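Three-strand braid (cord)

From the Skedodo craft encyclopedia, entry kept up by Shazia Bajwa

A three-strand braid, or plain plait, is the first braid most of us ever learn, and I'd guess a good half of the people reading this did it to somebody's hair before they ever did it to cord. I certainly did! In cord work it means three lengths fastened at one end, with the outside strands crossed over the middle one in turn, left, right, left, right, until you run out of cord or patience.
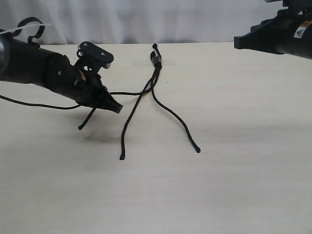 Black braided cord on a pale tabletop.

Materials. Almost anything long and bendy will do. I like a braided cord (so you're braiding a braid, yes) as it keeps its shape and doesn't fray as fast as twisted string. The Hayat cord I buy comes in 100-foot spools, and I cut each strand 45 inches long for a bag handle. You always lose length as you go, so cut more than you think. Black looks smart but it's hard on the eyes in the evening — a pale table helps a lot.

Fastening the top. The old books want a nail or a cushion with pins. I tie or wrap the strands together an inch or two from the end, leave the stubs sticking out, and put a strip of clear tape across the lot. 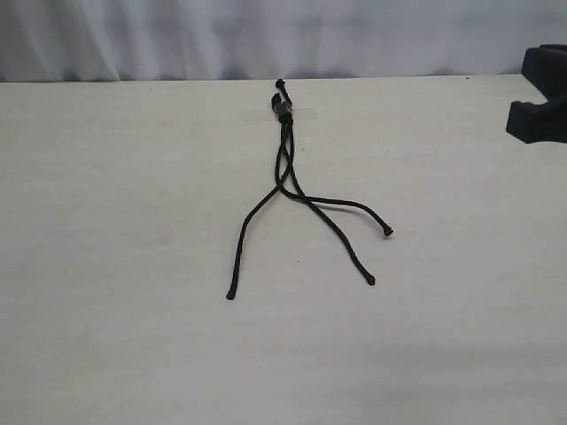
Tension is where beginners come unstuck. Pull each crossing snug, then pull the next one the same amount, and try not to yank when you get bored. If the braid starts leaning to one side, one hand is working harder than the other (mine is always the right). Back up a few crossings and start again from there. Loose braids have their uses too, and Stedelero-style curtain ties are meant to be floppy.

Ends. Synthetic cord can be melted to a neat little tip, cotton wants a knot or a whipping of thread. Do this before you braid or the strands will fuzz while you work.

Variations. Once you have three strands down, try a flat braid with 5, which uses the same over-and-under idea and makes a lovely wide strap. Doubling every strand gives you a chunkier version of the plain plait with no new moves to learn.

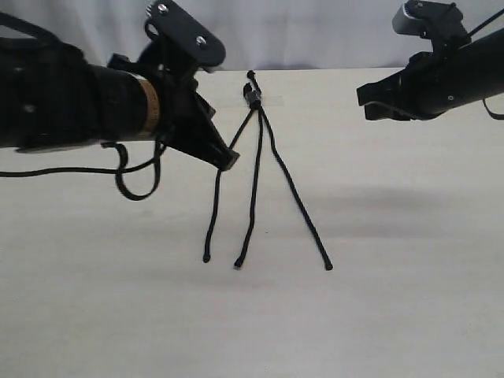

Molora, June

I've added the part on fastening after a few readers wrote in about braids sliding all over the table. If yours still creeps, use a longer strip of tape and press it down well on both sides of the cord. The section on round braids is next on my list, and I'm hoping to get to it some Saturday soon.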